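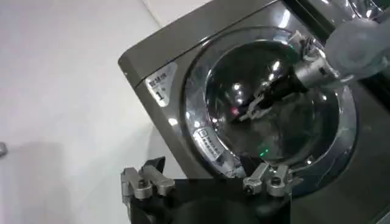 Who may use the new laundry room at Ondholm?

Any resident holding a current tenancy card may use it, at no charge for the first month and by booked slot after that.

The laundry room on the ground floor of the Ondholm residence reopened to tenants on Tuesday, the Rernstead Housing Association has announced. The room had been closed since August while the drains were relaid and the electrical supply was brought up to the standard required for modern front-loading machines.

Seven machines have been installed along the inner wall, replacing the top-loading units that had served the building until the closure. The association said the change to front loaders was made after tenants complained of high water use and of clothes coming out too wet to hang indoors.

Opening hours are from 7 in the morning until 9 in the evening. The last wash must be started by 7.30 pm, so that the room can be cleared and locked on time. Slots last two hours and may be booked on the sheet outside the residence office or by telephone. A slot not taken up within fifteen minutes of its start may be given to another tenant.

The association has asked users to observe a small number of rules. Pockets should be emptied before loading, and small items such as socks should be placed in a mesh bag. The drum should be filled loosely, with a hand's width left free at the top. Duvets and rugs are not to be washed in the building; the Costello launderette accepts both and has agreed a reduced rate for Ondholm tenants.

Doors are to be left slightly open at the end of each wash. The rubber seal should be wiped with a dry cloth, and any hair or lint removed by hand. Liquid detergent may be used in all of the machines. Dyes and bleach are not permitted.

The cost of the work was met from the residence maintenance fund, with a further grant of 2000 from the Cerkia district council towards the drainage. The association said that rents would not be affected. From next month a wash will be paid for with tokens, on sale at the residence office during normal office hours.

A second stage of work is planned for the adjoining drying room, where new lines and an extractor fan are to be fitted. Until it is finished, tenants may use the covered yard behind the building. Laundry left there overnight will be taken to the office, where it will be kept for one week.

Faults should be reported to the office by telephone on extension 600, giving the number of the machine.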